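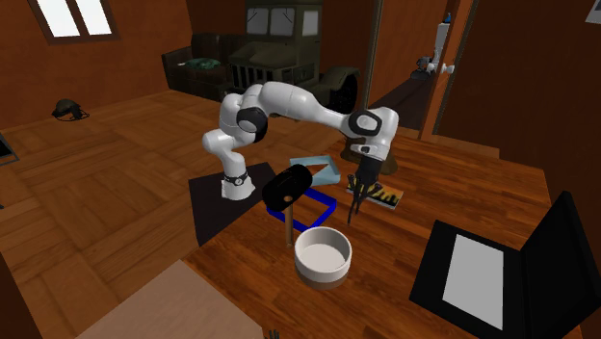
Fig. 1. Simulated arm, gripper pointed down at a wooden tabletop, mallet in front.

Week 2 - Grid spacing, and why your storms look wrong
Wichai Chantharasri, notes posted 1/21/20

OK, so last time we ran the Sotar model over the Viltgate basin with 200 km cells and everybody got drizzle. Drizzle all day, every day! That's what a coarse grid does. A thunderstorm might be 10 km across, so the model never sees it and has to guess from the cell average (we call that guess a parameterization, and you'll hear me say the word a lot).

This week we cut the cells down to 14 km over the basin only and leave the rest of the globe alone. The catch is the time step. Smaller cells need shorter steps or the run blows up - I lost a whole September of output that way when I was a student, and I'm still a little sore about it.

For lab, please:
Read the Wiriya chapter on convection, skip the appendix.
Run both grids for the same month and plot hourly rain.
Look at the edge where the fine cells meet the coarse ones. I see odd stripes there and I want to know if you do too.

Bring your plots on paper, the projector is still out.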